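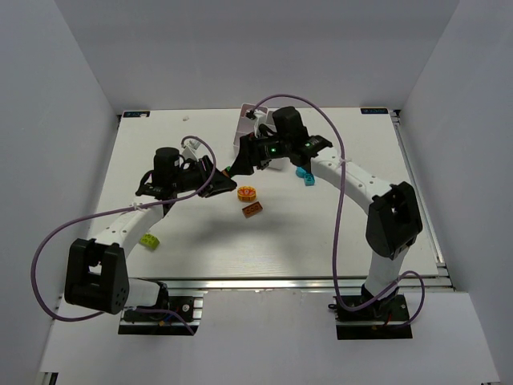 White tops show every pencil mark, one bench user at Estside wrote in when the new tables were announced, and she would sooner have kept the old brown ones. Others have asked for the grey walls to be made taller.

News > Estside > Workshops

The Estside workshops in Davness have now changed over to white rectangular tabletops with plain grey walls at the back and on both sides. The side walls flare outwards, so there is still room to reach in from the front. The work was done by Xu of Ollbridge and took 3 weeks in March.

A total of 18 bays have been refitted at a cost of £557 each. The earlier quote was £700 a bay, but that included new lighting, which has been put back to next year.

Users are asked not to pin or tape anything to the grey walls – the finish lifts easily. Marks on the tops should be wiped off with a damp cloth at the end of each session. The old brown tops are stacked by the Davness entrance and can be taken away by anyone who wants one until the end of April.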